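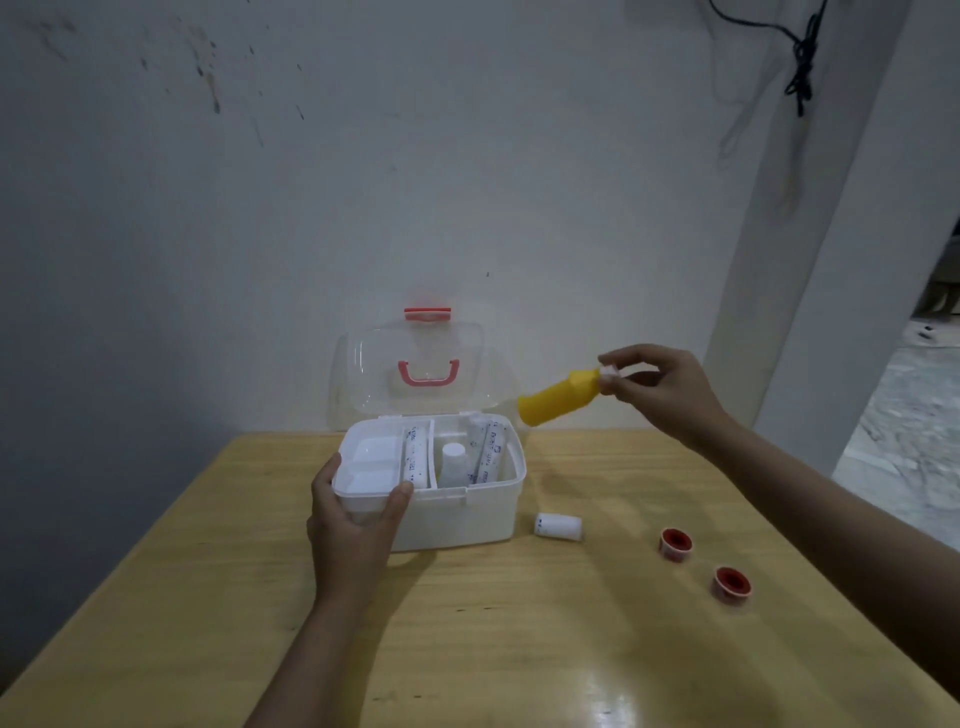
Photo: Murín

October
By Wing-yan Yip

Section 2: Hanging the Halleck Pot Rack

The sheet folded up in the Halleck carton says one person can hang this rack in a lunch break. I have my doubts. Plan on an afternoon and get someone to hold the other end. The steps below replace that sheet, apart from the parts diagram, which is fine as far as it goes.

Before you start

The rack is sold as fitting "any ceiling." It will fit any ceiling with wood joists where you happen to need them. Drywall alone won't hold it, and neither will plaster, whatever the package of anchors says. The anchors in the carton are rated one at a time, hung dead still, with a steady load. A rack full of skillets gets bumped and swung and has things yanked off it at dinnertime. Leave the anchors in the bag.

If your joists run the wrong way for the spot you want, order the Fikus mounting board or cut your own from a straight piece of lumber long enough to cross two joists. The Fikus board costs more than the lumber and I can't see what you get for it besides a coat of paint.

CAUTION: Check for wiring before you drill. Turn off the breaker for the kitchen ceiling circuit and test the light afterward. Labels inside breaker panels are often wrong, so don't go by the label.

Finding the joists

1. Run a stud finder across the ceiling in one direction, then back the other way. Mark both readings with painter's tape.

2. If the two readings disagree, believe neither of them. Push a thin finish nail up through the ceiling between the marks until you hit wood. The hole is easy to fill and the hooks will hide most of it anyway.

3. Find both edges of each joist the same way and mark the center. A screw that catches only the edge of a joist can feel tight today and split out later.

Note: The Memow app claims to find joists with the sensor in your phone. What it picks up is metal, so at best it finds drywall screws. On a plaster ceiling with metal lath it beeps nearly everywhere. Use it if you like, but check with a nail.

Setting the ceiling hooks

4. Hold the cardboard template against the ceiling and compare it to the rack itself before you trust it. The one packed with model 1237 was off on ours, and we went by the rack.

5. Drill a pilot hole at each joist mark, 13 sixty-fourths of an inch wide. The Halleck sheet calls for a smaller bit. With that one the hooks bind partway in, and people lean on them with pliers until they bend.

6. Turn each hook in by hand, then finish with a screwdriver shaft through the loop. Stop when the collar meets the ceiling. If a hook keeps spinning and never gets snug, take it out, fill the hole, and move along the joist a couple of inches.

7. Hang your weight on each hook, slowly, keeping your feet on the floor. Listen for cracking.

CAUTION: Never stand on the range or the counter edge to do this. Use a stepladder with both spreaders locked.

Hanging and leveling

8. Clip the chains to the hooks first and the rack to the chains second. Your helper holds the rack up while you do the clipping.

9. Set all the chains to the same link and put a level on the long rail. Few kitchen ceilings are flat, so expect to move one corner by a link. The "self-leveling" clips swivel, and that is all they do.

10. Check the clearance. The lowest pan should hang above the forehead of the tallest person in the house and well away from the burners.

Loading

The carton promises the rack will carry "your whole collection." The spec page lists 13 hooks and gives no total weight, and the two phone calls we made didn't get us one. Until there's a figure in print, keep the Dutch oven on a shelf. Put heavier pans near the chains and lighter ones toward the middle, and load both sides evenly.

Look at the ceiling hooks again after some two weeks of use. A gap above a collar means the hook is pulling. Empty the rack that same day and go back to step 5.

Finish and cleaning are covered in Section 3.

Related
Copper pans and dishwasher tabs: reading the small print
Fikus mounting board, parts list
Does a magnetic knife strip need studs?
Section 3: Finish and Cleaning

Contact us | Copyright, all rights reserved | Back to top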